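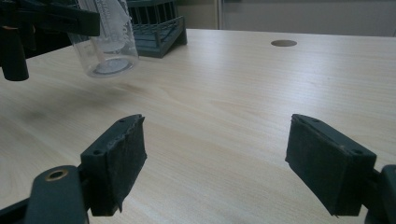

Table top, light wood, with a few darker streaks and smudges in the grain.

Move-out walkthrough, Clultton cottage, August

Okay, same list as always, with my notes after each line. I did this one by myself between the morning checkout and the 4:00 check-in, so forgive the spelling. Paraskevi Karras has the clean copy and she'll put the repairs in the book.

FRONT DOOR AND ENTRY
Lock turns freely: yes, both keys tried. The spare still sticks a little when you pull it out (wiggle, don't yank!).
Porch light: works.
Step and handrail: rail is solid. The second step has a loose nail head, so I knocked it back down with my shoe. Needs a real hammer.
Doormat lies flat: no. It curls at the corner and I've nearly gone over it myself. New mat please, and a heavier one this time.

SMOKE AND CO ALARMS
Hallway smoke alarm: pressed and held, nice and loud.
Bedroom smoke alarm: chirping when I walked in. New battery, chirp gone. I wrote August on a piece of tape and stuck it on the side.
CO alarm by the furnace closet: passed. I know we talked about moving it, but I left it where it was.

KITCHEN
Stove knobs all there and all turn off properly: yes.
Fire extinguisher: needle in the green, pin in place. It had drifted behind the trash can again, so it's back on its hook. Can we add a line about that to the guest sheet?
Outlet by the sink: trips and resets with the test button.
Fridge seal: good. Someone left half a lemon and a very fancy mustard, and I kept the mustard.
Under the sink: dry, and the shutoff valve moves by hand.
Table: steady, no wobble. I ran my palm along the edges for splinters and didn't find any. Could use a wipe with oil before fall.

BATHROOM
Hot water: didn't scald me at full hot. Leave the heater dial alone!
Grab bar: pulled hard on it with both hands, no movement.
Tub mat: suction cups are getting tired. I'd give it one more month, tops.
Fan: runs but it sounds like a small airplane. Not a safety thing, I just want it on the record that I complained.

BEDROOM
Window opens all the way and stays up: left one yes, right one no. It slides back down on its own and that's a finger waiting to be pinched. I taped a note to the glass. Please fix before the next family comes.
Space heater: 1,000 watts on the label, cord is fine, tip switch cuts it off. Stored in the closet for now.
Extension cords: found one run under the rug. Took it away and put it in my car, so if you're missing a brown one, I have it.

OUTSIDE
Gate latch: fine.
Deck boards: 2 soft ones near the grill. I put a planter over them for the time being, but they need replacing.
Grill hose: soapy water test, no bubbles.
Path lights: all on at dusk last night when I dropped off towels.

To do first: bedroom window, deck boards, doormat. Tub mat can wait for the next supply run. I'll stop by again after the 4:00 people leave and recheck the window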